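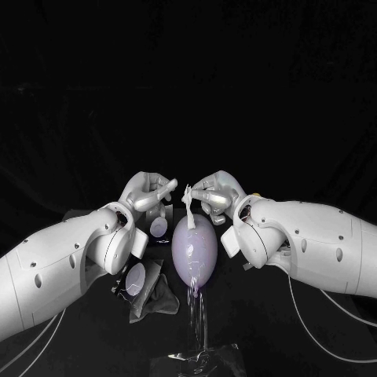 *Demonstração da Dostgate: a mão direita segura o balão de água pelo gargalo, com fios de água a cair para o plástico.*

**Dostgate abre o laboratório ao público a 02/11/2020**

Olá a todos! Sou a Magdalini Economou, trato da comunicação da Dostgate e escrevo-vos (com enorme alegria) para vos convidar para o nosso dia aberto em Stosulholm. São 70 lugares, repartidos por oito sessões, e a entrada é gratuita.

O prato forte é a bancada do Aton, o nosso projeto de manipulação com dois braços. Queríamos mostrar trabalho com coisas moles, escorregadias e teimosas, e por isso escolhemos balões de água – eu própria pedi um lilás! A Grethe Frandsen, que dirige o projeto, vai estar ao lado da bancada e responde a tudo, até às perguntas mais técnicas sobre os dedos.

«Um balão muda de forma assim que lhe tocamos, e é isso que me diverte nele», diz a Grethe.

Também há tesouras na mesa, de argolas amarelas, e passá-las de uma mão para a outra é o meu momento preferido. Na imagem seguinte, a mão esquerda segura-as e a direita está mesmo ali ao pé, por cima do balão. 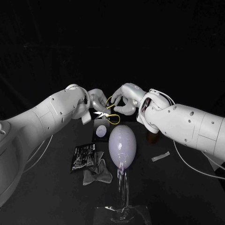
## Como participar

As inscrições fazem-se na receção da Dostgate ou por telefone, extensão 17. Cada sessão começa com uma conversa curta do Sheldon MacPherson e depois passamos logo à bancada. Tragam os miúdos, tragam os avós, tragam perguntas!

Jornalistas que queiram filmar ou entrevistar a equipa devem falar comigo antes do dia – a sala é pequena e quero guardar-vos um bom lugar.

**Contacto para a imprensa:** Magdalini Economou, Dostgate, Stosulholm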